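Dovier Carousel Utensil Stand, white: eight months on my counter

Posted in Small Kitchen Stuff

I have owned a lot of things that hold spatulas. Crocks, a rail with S-hooks, a drawer divider that never fit the drawer, a magnetic strip that was great for knives and useless for anything with a wooden handle. So when my sister-in-law Anneliese Mühlbauer gave me the Dovier carousel stand for my birthday I said thank you very much and figured it would be in the garage by September. It's still on the counter, and I've since bought a second one for my mom, so I guess you know how this review goes. But there are a couple of things I'd want to hear before spending the money, so bear with me.

First, what it is. You get a round flat base, a pole, and a hub at the top with hooks sticking out all the way around. Utensils hang from the hooks by the hole in the handle. The top spins. That's the whole product! There's no tray, no spoon rest, no cute little bird on the end. Mine came in white and I believe there was a black one too, though I haven't seen it lately.

Putting it together took me less time than getting it out of the box. The pole screws into the base from underneath and the hub pushes down onto the top. There's a folded sheet of instructions, which I read afterward out of guilt. One thing I'd say is tighten the pole, use it for a week, then turn the whole thing over and tighten it again. Mine worked itself a little loose at the start and had a lean to it that drove me nuts. After the second go with the screwdriver it has stayed put.

Now the base. I was worried about this because I had a Flarkine stand years ago that fell over if you looked at it from the wrong side (took a glass with it, too). The Dovier is better. The base is wide and it sits low, so it doesn't rock when I grab something in a hurry. It can still be tipped if you hang every heavy thing you own on one side and leave the other side bare - I did that the first night, ladle, masher, big metal spoon, all facing the stove, and it started to go. Spread them out. Heavy across from heavy. You get used to it fast.

What hangs well: anything with a decent sized hole near the end of the handle. My slotted turner with the long wooden handle is the one I reach for most and it slides on and off without any fuss. The ladle's fine. The whisk has a wire loop and it's fine. The pale plastic spatula I've had since college is fine too, although it's light enough that it swings around when the hub turns and clicks against its neighbors.

What doesn't hang well: thick silicone handles with tiny holes. The hooks themselves are thin, so the hook goes in, but then the handle sits at a funny angle and sort of wedges. I have two like that and I've given up and put them back in the drawer. Tongs are a no for me as well. They hang, but they spring open and take up the room of three other things. And if your utensils don't have holes at all, well, get a crock. My neighbor Duván Alvarado has a whole set of beautiful olive wood spoons without a hole between them, and he looked at this thing in my kitchen with real sadness.

Let's talk about length, since the listing doesn't. Before you buy, measure your longest utensil from the hole down to the tip. With mine, the extra-long Petersen fish turner touches the base and ends up leaning outward, so it pokes into the space where I put down the cutting board. Everything else clears. If you do a lot of grilling and own those giant tools, this is the wrong stand for you.

Then there's the cabinet issue. It's tall once you add the utensils, because you have to lift each one up a bit to get it off the hook. Under my wall cabinets there's enough room but I wouldn't want any less. My mom has lower cabinets in the Dravelley apartment and hers has to live on the end of the peninsula, where she says it gets in the way of the mail.

Cleaning is easy, and I say that as a person who hates cleaning around things. The base wipes off with a damp cloth. The hub collects a bit of greasy dust between the hooks if you keep it near the stove (I do, of course), and I've been going over it with an old toothbrush and dish soap. It's white, so it shows tomato. It also shows turmeric, and turmeric did leave a faint yellow patch on the base that I've decided to live with. Hang things up dry! I was lazy about that in the beginning and got little water rings.

Does the spinning matter? I thought it was a gimmick. I spin it all the time now. It's smooth enough and quiet apart from the plastic spatula.

Good: steady base, small footprint, easy to wipe down, I can find my turner.
Not so good: shows stains, picky about handles, needs that second tightening, wants headroom.

I'd give it 4 out of 5. I paid 21 dollars for my mom's and thought that was fair. If it came with a slightly heavier base and two or three fatter hooks I'd be handing out the last star. 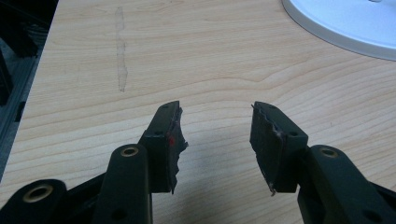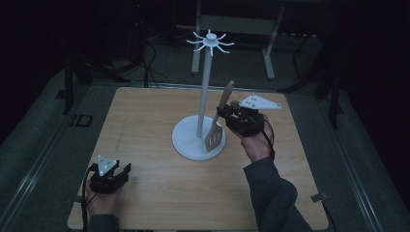
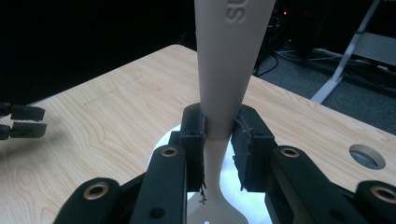 The middle photo shows the stand with the slotted spatula beside the pole; the last one is the plastic spatula up close.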